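In Defense of the Ugly Gray Bin

I own more baskets than anyone should. Seagrass ones, a wire one from Bestton that snags every sweater I put near it, a set of 2 canvas cubes that slumped over within a month of coming home. I bought them all because they looked good on a shelf in somebody else's house. And when I want to put something away and find it again later, I walk right past them to the gray plastic bin in the garage.

I think we've gotten storage backwards. We shop for the container first, the way we'd shop for a lamp, and then we go around the house hunting for stuff to fill it. My Sarura basket (it cost me 30 dollars, on sale, and I was so pleased with myself) spent most of a year holding one scarf and a flashlight. It has a lid! I had to lift a lid to get to a flashlight.

A plain bin asks for very little. You want straight or sloping sides, a rim you can get your fingers under, and no lid. Sloped sides are my favorite, and I will argue with anybody about this. Your hand goes in at an angle, so the walls ought to lean out of its way. With a deep square box I'm always scraping my knuckles to get at whatever has settled in the corner, and something has always settled in the corner.
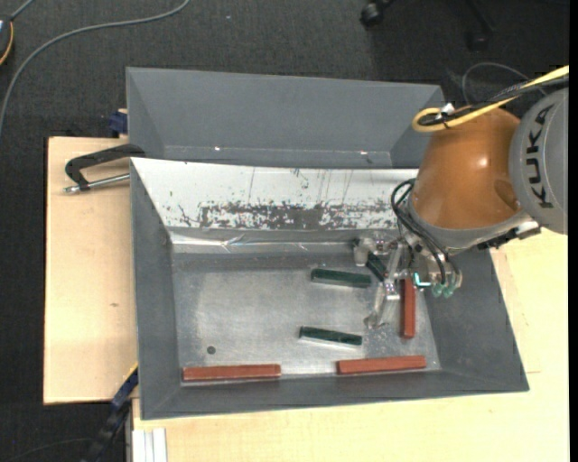
Five blocks, two green and three red-brown, in a bin with a wide, flared rim.

See how much floor is left showing? I know every home magazine would call that wasted space. I'd call it the reason you can pick up any one of those blocks without moving another. My sister-in-law packs her kids' building blocks edge to edge in a fancy Uysal chest, like bricks in a wall, and it's beautiful for as long as it takes a four-year-old to want the one at the bottom. Then it's all over the rug.

I also like that the metal on the floor of that bin is scuffed. Scuffs mean you can stop being careful. I still remember the first scratch on my good toy chest, back in March, and how I sulked over it - a grown woman, upset at a box for being used as a box. A bin with marks on it has gotten past all that and so have you.

People tell me it's fine for a garage but they couldn't live with it in the den. Okay, fair, gray plastic is never going to be pretty. But I lived with one beside the couch all through our move to Gonder Street, with more than 800 puzzle pieces and wooden animals going in and out of it, and I stopped seeing it after a few days. The baskets I noticed constantly, mostly when I was digging through them.

So the canvas cubes are going to the thrift store this weekend. The seagrass can stay for now, if it behaves. I'm keeping the wire one for potatoes.

Contact | © 2025 | Back to top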